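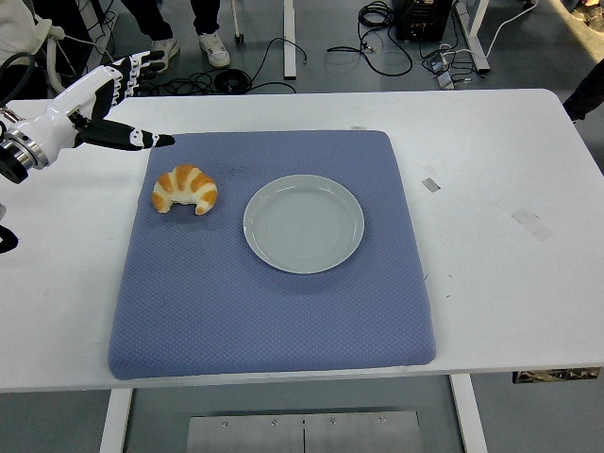 蓝色菱格纹方垫，置于白色桌面。

招募启事：凉感床品盲测，征集试睡者

发布：Muteo 日用品读者评测小组
日期：2026年9月3日
地点：Plelarow 及周边，试睡在参加者自己家中进行

又一个夏天过去了，商场里的“凉感”床单还没撤柜，“暖感”床单已经摆到了旁边。有的牌子干脆把两个词印在同一个包装袋上，冬暖夏凉，四季通用，价格也四季一样。我们小组里有人买过，有人退过，有人洗了几次以后再也分不清哪条是凉的、哪条是家里原来那条旧棉布。

于是有了这次招募。我们想找87位愿意在自己床上试睡的人，在不知道自己睡的是什么的情况下，连续记录14个晚上。要回答的问题很小：把标签剪掉以后，睡在上面的人还觉得它凉吗？

先讲清楚我们怀疑什么

手摸上去凉，这一点我们不争。很多面料刚接触皮肤时确实有凉的感觉，店里也总有一块样布让顾客伸手去按。可是按一下是几秒钟，睡一觉是一整夜。身体把布捂热以后会怎样，吊牌上通常一个字不提。我们翻过不少商品页面，写的多半是“瞬间”“触感”“仿佛”，认真读下来，商家几乎没有承诺过你整晚凉快，是我们自己替它补完了后半句。

我们也怀疑用户评价。花了钱的人愿意觉得钱没白花，收到赠品的人不好意思讲坏话，七月下单、赶上一场雨降温的人会把功劳记在床单头上。这些评价未必有假，只是拿来回答我们的问题不太够用。

我们同样怀疑自己。小组里持“都是噱头”看法的人占多数，这种看法也会影响结果。如果由我们自己睡、自己打分，最后多半会得到一篇我们早就想写的文章。所以这次小组成员及其同住家人一律不参加试睡，分发和拆封也不由同一个人经手。

试的是什么

一共三种床单，尺寸、颜色尽量统一，商标和洗标全部拆除，只缝一小块编号布。其中一种是市售的凉感面料，一种是普通棉布，还有一种我们暂不公布，免得大家一边睡一边猜。三种床单都由小组用读者会费从零售渠道购买，没有向任何厂家索取样品。曾有商家来信表示愿意“支持测评”，我们回信谢绝了，也没有用他们的东西。

每位参加者只会拿到其中一种，外加一条用作对照的布单。两条轮流使用，顺序由抽签决定，写在随包的卡片上。请按卡片来，不要因为觉得哪条更舒服就多睡几晚。如果真的难受得睡不着，换掉就是，在表上记一笔，我们照样把这一晚算作有效记录。

可能有人会问，手感不同，参加者难道摸不出来？摸得出来的人肯定有。我们没有办法让两种织法完全一样的布具有不同的性能，市面上也没有这样的商品可买。所以登记表最后有一栏，请你猜自己睡的是哪一种、有多大把握。猜对的人太多，就说明这次盲测盲得不彻底，我们会在报告里照写。

为什么放在秋天

这是报名之前最容易被问到的一条，也是我们争论最久的一条。反对的人说，凉感床单就该在最热的时候测，秋天测出来没差别，商家一句“季节不对”就挡回来了。赞成的人说，酷暑里大家都开空调，室温归空调管，测了半天测的是空调。最后定在秋天，主要还是钱和人手到位的时间在秋天。

我们承认这是一处弱点。结果只能说明秋季室温下的情况，不能直接搬到三伏天。假如读者有兴趣，明年夏天可以重做一次，目前没有经费，也不作承诺。

我们想找什么样的人

年满十八岁，常住 Plelarow 或能够自行前来领取和归还物品。

试睡期间不打算出远门，基本每晚都在同一张床上睡。偶尔有一晚在外过夜没有关系，如实空着即可，请勿事后补填。

独睡或与人同睡都可以。同睡的话，请在报名表里注明，并确认对方也同意换床单。往年做枕头评测时，有过另一半中途不干的情况，记录只好作废。

怕热的、怕冷的、没什么感觉的，都欢迎。我们尤其缺最后这一类。肯报名测床单的人往往本来就对床单有意见，样本因此容易偏，这一点请“睡什么都一样”的朋友多帮忙。

对凉感产品深信不疑的人，请务必来。我们的读者里怀疑的人太多，需要有人平衡一下。

下列情况请不要报名：皮肤对纺织品或洗涤剂容易过敏；正在就医处理睡眠或发热方面的问题；本人或家人在床品生产、销售、推广行业工作；家里宠物习惯睡床并且会抓布。最后一条听起来小气，可是床单要回收检查，抓坏了就少一份数据。

关于健康再多说一句。这次活动不是医学研究，不诊断失眠，也不会改善失眠。如果你是因为睡不好才想报名，请去找医生，别指望一条床单，无论它最后测出来凉不凉。

参加者要做什么

领取。到 Stöckli 阅览室的服务台领包裹，里面有两条床单、一张顺序卡、一支小型温度计和纸质记录表。温度计放在床头，离暖气和窗户远一些。

清洗。第一次使用前，两条都要洗一遍，普通洗衣液即可，不加柔顺剂。试睡中途再按卡片上的提示洗一次。请不要高温烘干。平常用什么洗衣液就继续用什么，牌子写在表头。

记录。每天早晨起床后填表，大约三分钟。内容包括入睡时的室温、刚躺下的感觉、夜里有没有被热醒或冷醒、早晨的总体评分，以及有没有开空调、电扇或电热毯。入睡前的那一项可以睡前先填，别留到第二天中午再回想。

网上填表也可以，工具叫 Plalness，是小组自己做的一张简陋网页，不要求注册，不读取手机里的其他内容。它偶尔会把保存按钮藏到屏幕下面，往下拉就能看到。嫌麻烦的话用纸表，我们并不觉得网页更高级。

归还。结束后把床单、温度计和表一并交回阅览室。床单用过即可交回，不必洗得很干净，我们反倒希望你不要再洗，检查起毛和磨损时要看原样。

不需要做的事：不需要拍照，不需要戴手环，不需要发朋友圈。关于手环多说几句。有读者建议用手环的睡眠评分作为“客观数据”。我们讨论后没有采纳。不同牌子的算法各不相同，同一个人戴两只手环会得到两份睡眠，拿这种数字去核对主观感受，只会显得精确。将来如果有人能拿出让我们信服的办法，愿意重新考虑。

有什么回报

坦白讲，不多。每位完成记录的参加者可以得到一条全新的普通棉布床单，尺寸自选，款式看库存。没有现金，没有抽奖，也没有“体验官”证书。市内公共交通的领取和归还车票可以报销，请留好票根。

棉布床单不论你给出什么评分都会发，晚数不足但说明了原因的也会发。我们不希望有人为了拿东西而编满一张表。一张诚实的半张表，比一张漂亮的整表有用得多。

报告完成后，每位参加者会先于其他读者收到全文，包括自己那条床单的身份。猜错了请不要来找我们理论，上次枕头评测之后有人坚持说我们把编号搞混了，核对了三轮，编号没有问题。

数据怎么处理

报名信息只用来联系和分配包裹，报告发出后删除。睡眠记录以编号保存，不带姓名和住址。原始数据会整理成表格公开，任何人都可以下载重算，包括厂家。公开前会去掉可能认出个人的备注，例如“楼上那家装修”之类，请填写时也稍加留意。

分析方法在发放包裹之前就会写好，封存在阅览室服务台，报告发布时一并贴出。这样做是为了防止我们看过结果再挑一种好看的算法。如果最后实际做法与封存的不一致，会逐条注明改了哪里。

结果预计12月整理完毕。无论结论是“有差别”“没差别”还是“看不出来”，都会刊出。就目前的人数来看，“看不出来”是很有可能的。差别若非常细小，我们的规模测不到；不过话又说回来，一种要动用几百人才能测到的凉，值不值得为它多付钱，读者可以自己判断。

会公布品牌名吗

会公布面料成分、价格区间和购买渠道，不公布品牌。理由有争议，小组内部也没有完全谈拢。公布名字，读者用起来方便；可是我们每种只买了同一批次，拿一批货去给一个牌子下结论，证据太薄。折中的办法是：参加者和会员可以在阅览室现场查阅购买凭证，复印件不外借。

几件零碎的事

床单尺寸目前有单人和双人两种，特大床暂时无法安排。圆床请见谅。

床笠用户注意，发放的都是平铺式床单，四角没有松紧带，可能会跑。跑了就重新铺，夜里起来铺床单的次数也请记上。

枕套、被套仍用自己的，试睡期间尽量不要更换种类。你要是正好打算换厚被子，请在开始前换好。

同一户最多两人报名，不保证分到同一种床单。两人之间请不要互相比对，更不要交换。

租房、宿舍、合租都可以参加，只要床是固定的。

如何报名

到 Stöckli 阅览室服务台领取报名表，当场填好投入窗边的纸箱；也可以在 Muteo 读者页面的“招募”栏目下填写。两种方式任选其一，重复报名会给登记的人添麻烦。

报名表上有一道题问你对凉感床品的看法，从“完全不信”到“完全相信”选一格。这道题不影响录取，只用来看最后的样本偏到哪一边。请不要为了显得公正而全选中间。

名额满了就停止接收，之后的报名转入候补。不论是否入选，我们都会回复。没有收到回复的，请先看看垃圾邮件，再到服务台问一声。

对方案有意见，觉得我们哪里想得不周到，也请写下来投进同一个纸箱，不报名也可以提。包裹发出之前，方案还能改；发出以后就只能写进报告的“缺陷”一节了，那一节目前已经写了不少。

Muteo 日用品读者评测小组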